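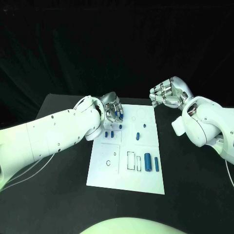
Plomix Placement Board with Blue Parts

Taneck Bench Equipment > Boards and trays > Plomix

A white board, a set of small blue parts and a place for each of them. That is the whole idea of the Plomix, and we are very fond of it! It looks like nothing much until you've spent a morning with one, and then you start noticing how much care it takes to pick up a little peg, turn it the right way up and set it down exactly where it belongs.

The board is divided into panels, and each panel asks for something slightly different. There are round places in more than one size, an oval, narrow rectangular places and some very small ones that call for a steady approach. You can work through the lot in order or keep going back to the one panel that annoys you (for most of us it's the panel with the smallest pegs).

Jagadeesh Marar drew the first layout on the back of a delivery note, and the version we sell now still has his slightly odd habit of never lining the circles up with each other. We did try a tidier one. It was dull to use, because after a few goes you could do it without looking properly, so we went back to the untidy one and have been happy with it ever since.

What it's good for

Pick and place practice, fitting small parts, comparing two ways of doing the same job, warming up before finer work. It's also a very decent way to find out whether your table height is wrong.

The parts are all blue and the board is all white, and we get asked about this more than anything else. We've been offered red, green, a rather nice orange and a mixed set, and we keep saying no. Blue on white is easy to read from across the room, it holds up under warm or cold lighting, and if a peg rolls away on a dark table you'll spot it straight off. If you want to sort by colour, the Kisteck tray on our sorting page will suit you much better.

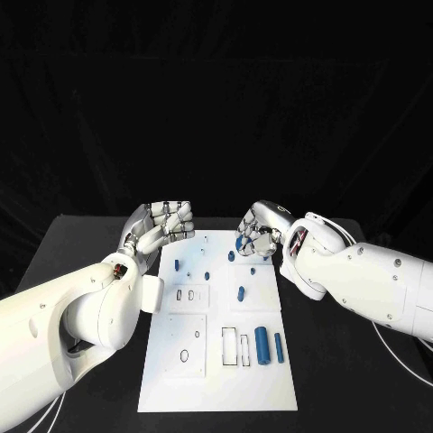
Plomix board on a dark table with the Varghese curtain hung behind; blue part held over the top of the board.

The parts

Pegs, short cylinders and discs, with a few sizes among them. The edges are softened a touch so they don't feel sharp in the fingers, but the faces are flat and they stand up by themselves on a level surface. The tiny pegs are the stars of the set. They're fiddly, they tip if you let go a moment too early, and everyone who tries the board wants another go at them.

The discs look like the easy option. They aren't, quite – getting hold of a thin round thing by its rim and putting it down level takes more thought than you'd expect, and it's a lovely contrast to the upright pegs.

Spare parts can be ordered singly or as a bag. If you lose one peg, please just buy one peg! We don't mind putting a single peg in an envelope.

The layout

Two ways to have it. The fitted board has raised panels with proper recesses, so a part either goes in or it doesn't. The printed layout has thin dark outlines on plain white, and parts simply stand on their outlines. The printed one is the gentler start, and it's handy for anyone who wants to measure how far off the mark a part has landed, as you can rule straight on to the sheet with a pencil and then use a fresh one. Printed layouts come in pads of 100.

Plenty of people own both and swap between them during the day. The order of the panels is the same on each, so what you learn on one carries over to the other.

Setting up

Put the board on a flat table with clear space on both sides. We like a dark top best, matt if you can manage it, as a shiny one throws the light back up under your work. The printed layout can be laid down at a bit of an angle if that makes the far corners easier to reach. There's no rule that says it has to be square to the table edge, though Ravindran Chettiar (who packs most of these) will quietly straighten it if he walks past.

Stand the parts near where they're going for a first run, then move them further off as you get better. Left side to right side is a good early exercise. Crossing over is harder and much more fun. 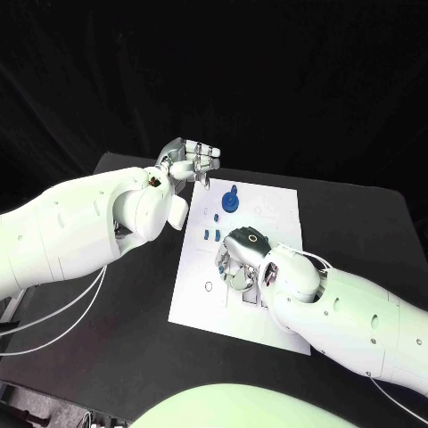
The Varghese curtain

Sold separately, and worth having if you film or photograph your sessions. It's plain black cloth, it hangs in soft folds, and it takes away everything behind the table so that the white of the board and the blue of the parts are what you look at. Hang it a hand's width back from the table edge and let it drop past the top. Don't bother ironing it – a few creases hardly show once it's up.

We also know of a couple of customers who use it only to stop themselves being distracted by the rest of the workshop, and I can't say I blame them.

Working on it two-handed

The board is sized so both sides can be in use at once without getting in each other's way. Start with one hand working and the other waiting over its own corner, then let them take turns. When that feels comfortable, try passing a part across before setting it down. The upper panels are the best ones for this, and the lower ones are better saved for single placements until you've got your reach sorted.

A full run on the fitted board, every part placed and every part taken out again, makes a good unit of practice. Ravindran keeps a tally on the wall above his bench and got to 100 in July, at which point he bought himself a cake and started again from nought.
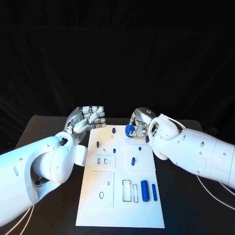 Looking after it

Wipe the board with a soft damp cloth and dry it off. Keep solvents away from it, please, as they dull the white. Dust likes to gather in the small recesses and a dry paintbrush gets it out nicely. Blue parts can go in warm soapy water. Printed sheets should be stored flat, and if a pad has curled in the post, leave it under a heavy book overnight.

In the box

Fitted board or pad of printed layouts, whichever you choose
Full set of blue parts
Drawstring bag for the parts
Layout guide, one folded page

Delivery and guarantee

We send boards out within 7 working days, usually sooner. The fitted board is guaranteed for three years against warping and cracked panels. Parts aren't covered for loss, but do have a look under the table first.

Goes well with

Varghese curtain, black
Kisteck sorting tray
Spare blue parts, single or bag
Printed layouts, refill pad

Questions about sizes or a layout of your own? Write to Jagadeesh through the contact page and tell him what you're hoping to do with it. He loves a new layout and will probably send you a sketch back the same afternoon.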